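Keep the Office Mug

Our building got rid of its mugs in December. A memo went up by the sink saying the shared kitchen on each floor would move to paper cups, and by the end of that week the cupboard held nothing but sleeves of them. I rent a desk on the second floor, in the part that used to belong to Galtier, and I have been annoyed about it ever since.

The case for paper cups is easy to state. People leave dirty mugs in the sink. Someone has to wash them, and it is usually the same person. Quentin Maillard, who manages the building, told me he was tired of getting complaints about it, and I believe him. He also showed me the order form from Chauvin, the supplier. The first order was for 2584 cups. They were gone sooner than he expected, and he ordered more.

My objection starts with the coffee. A paper cup is too hot to hold when it's full and the coffee goes cold before you get to the bottom. It has no handle, so people double them up, and now each coffee uses 2 cups. The lids came later, then a box for the lids, then a bin with a sign explaining which part goes where. I have read the sign several times and still don't know about the lids.

A mug needs none of this. It has a handle and some weight to it. You can set it down on a desk full of papers without thinking about it. If you own a yellow one and the person across from you owns a gray one, there is no confusion about which is whose.
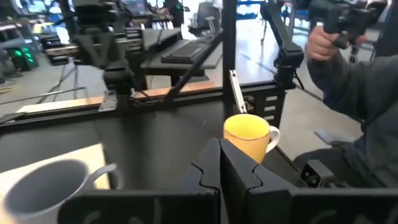
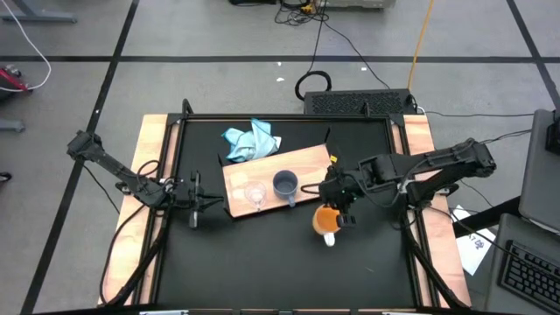
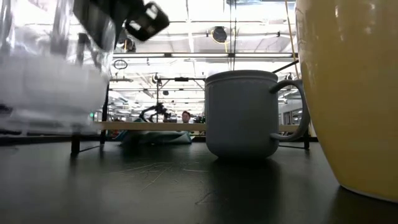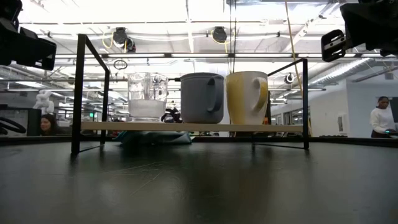
Mugs on a dark tabletop in the first and third photos; in the fourth, a gray one on the shelf beside a glass pitcher.

The washing problem is real, but it was a problem of where things go. We had one deep cupboard with mugs stacked inside each other, and you had to take out four to reach the one you wanted. Most people took whatever was in front and left it in the sink. An open shelf would have fixed a good part of that. When a mug has a place where everyone can see it, a missing mug gets noticed.

Genji Ikeda ran the kitchen at Prulasora when I worked there, and his rule was one mug per person, 16 people, 16 mugs, no spares. If yours was dirty you washed it or went without. There was grumbling in the first month. After that the sink stayed clear, and I can't remember it coming up at a meeting again.

I'm told the firm upstairs, Hukel, wants to go further and put in a machine that drops its own cup. I have used those. You can put your own mug under the spout, but the cup drops anyway and lands in it.

I have brought my own mug back to the second floor. I wash it after lunch and keep it on the windowsill – the cupboard is full of sleeves. Two other people have started doing the same, and Quentin has not said anything to any of us. I would like him to put up a shelf.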